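Brokolano Two-Arm Carry Partner
by Ketilsson

If your people rearrange rooms for a living, you already know how the day goes. The tables have to be in one layout by nine and a different one by lunch, and somebody is forever hunting for a second pair of hands. Brokolano gives each person on the shift that second pair. It takes the near corners of a table while your colleague has the far edge, and the person sets the pace from start to finish. 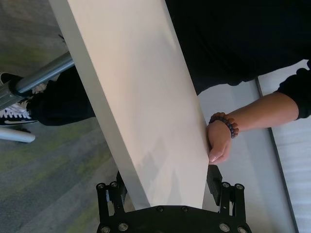
Getting a grip

The black grippers close on an edge from both sides and are happy with plain tops, so there are no brackets to fit to furniture you already own. Rated for boards up to 56 pounds.

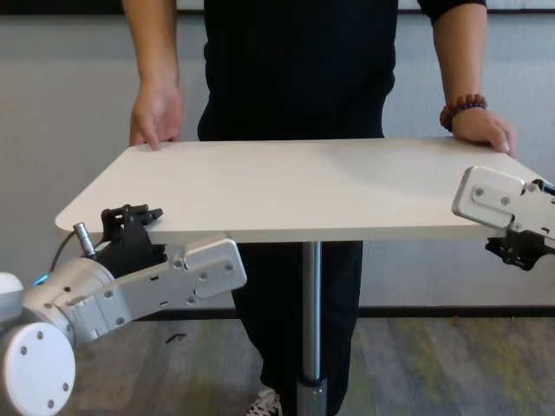
Two hands at the back, two grippers at the front.

We get asked a lot whether this means fewer people on the crew. At Fedau, where 3 units work the training floor, the same crew is still there, and what they tell us they like best is being able to start a room without waiting for a partner to come free (and going home with a less grumpy back!).

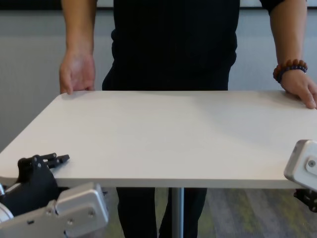 Hands on the far corners of a pedestal table.

Troels Ingvarsson, who looks after our customer training, likes new users to spend their first morning on one light table. Please do take him up on it. The Pato control software comes with the unit and stores 1,000 room layouts, and the battery pack is good for 2,000 charges.

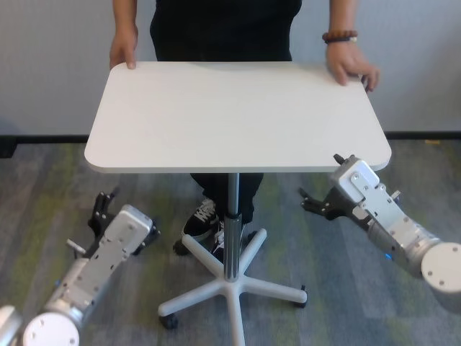 Can one person run it alone?
One trained person is all it takes for tables within the rated weight. Bigger pieces still want two people and a cart.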